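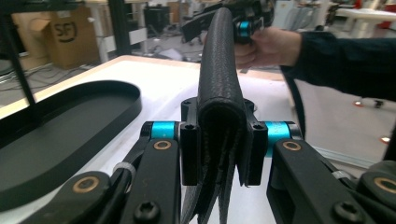

Liesl Bühler writes to say that I was wrong last time about keeping tablets in the bathroom cabinet, and that the mirror door and the little red cross on it are no argument at all. She is right. The bathroom is the steamiest room in the house, and most tablets like somewhere cool and dry. I have moved ours to the top shelf of the bedroom cupboard, where the children can't reach and neither, without a chair, can I.

Her letter sent me off to sort the whole lot out, so the rest of this page is medicines at home.

Clearing out

Tip everything onto the kitchen table. Do it when you have an hour, and don't read the leaflets or you'll be there until October. I had 59 items, among them 14 tubes of cream, most of them squeezed once and then abandoned. Anything past its date goes in a carrier bag for the pharmacy. They will take it off your hands. Don't put it down the sink or the loo, and don't put it in the kitchen bin either, where the dog will find it.

Leave tablets in the box they came in. I used to decant mine into nice jam jars and ended up with three jars of small white things and no idea which was for hay fever.

Dates on bottles

Eye drops and some liquid medicines have a shorter life once opened, and it's usually printed on the pack in type meant for ants. Write the opening date on the bottle in permanent marker the minute you break the seal. Pencil on a sticky label comes off. Biro on a shiny carton smears, and you get a purple thumb.

The fridge

If the label says fridge, use a middle shelf, well away from the back wall where lettuces go to freeze. The door is too warm and gets flung open whenever anybody fancies cheese. I keep ours in a lidded Bendano box with a cheap thermometer beside it. It reads 5 degrees most days, and after a big shop it sulks for a while.

Reto Eberhard asks whether a Climura dehumidifier would rescue the bathroom cabinet after all. Possibly, Reto, but a shelf in another room costs nothing and doesn't hum.

Measuring

Kitchen teaspoons vary wildly - I tried mine with water and the fancy one held a good deal more than the plain. Use the syringe or the spoon that comes in the box. Wash it in warm soapy water, let it dry in the rack, and put it back with its own bottle. If it's gone missing, ask the pharmacist for another.

Weekly pill boxes

Handy, but check with the pharmacist first, as some tablets need to stay in their foil. Fill it at the table in good light, with the radio off. I dropped one under the cooker during the football and it took a ruler, a torch and language to get it out.

The list

Write down what everyone in the house takes, how much and when, and tape it inside a cupboard door. Put a copy in your wallet. Cross things out when they change. Mine still had my late aunt's water tablets on it.

Next time, sticking plasters that don't stick, and Liesl has already warned me she has views.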